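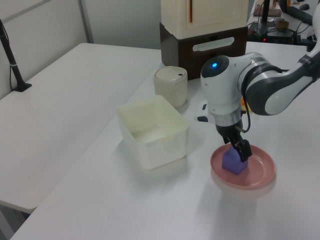

**Why does bread go stale faster in the refrigerator than on the counter?**

Starch recrystallizes most quickly a few degrees above freezing, and a refrigerator holds a loaf in that range for as long as it stays there.

The process is called retrogradation. During baking, starch granules take up water, swell, and lose their ordered structure. As the loaf cools, the chains line up again. Amylose sets within hours and gives the crumb enough strength to be sliced. Amylopectin is slower and accounts for most of the firming over the following days. A loaf sealed in plastic loses almost no water and firms anyway.

At Derkeck, a bakery that supplies shops in two districts, Lenka Kováčik tracks firmness by compressing slices from the center of each test loaf. The standard loaf weighs 769 grams after cooling. Loaves kept in the walk-in cooler are consistently firmer the next morning than loaves from the same batch kept at room temperature.

"People think of cold as a way of stopping things," Kováčik says. "It slows mold. For the crumb it does the opposite, until you get to the freezer."

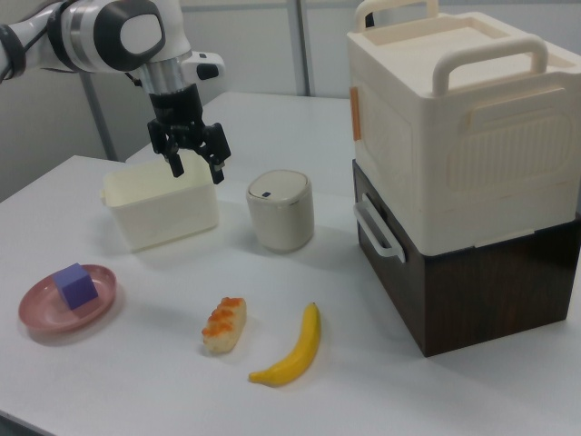 Freezing works if it is quick. Once the crumb is frozen hard, the chains can barely move, and firming nearly stops. The loaf crosses the bad range twice, once going down and once coming back, so slicing before freezing helps: thin pieces pass through faster in both directions.

Reheating reverses part of the change. Amylopectin crystals melt at temperatures an ordinary oven gives the crumb easily, which is how a firm roll turns soft again. The effect is short, and the roll firms again as it cools.

Formula matters too. Fat and emulsifiers delay firming. Joonas Turunen, who runs production, replaced part of the flour in the Pestum rye with a cooked flour paste, rested for 9 hours. The paste carries more water into the dough. He also lengthened the bake, and the loaves now cool on open racks for 45 minutes longer before bagging, which keeps condensation off the crust.

Crust follows a separate path. It starts dry and draws moisture from the crumb, so a bag that protects the inside makes the outside leathery. Derkeck sells the rye in paper and prints storage directions on the back: room temperature, cut side down, freeze whatever will not be eaten by the second day.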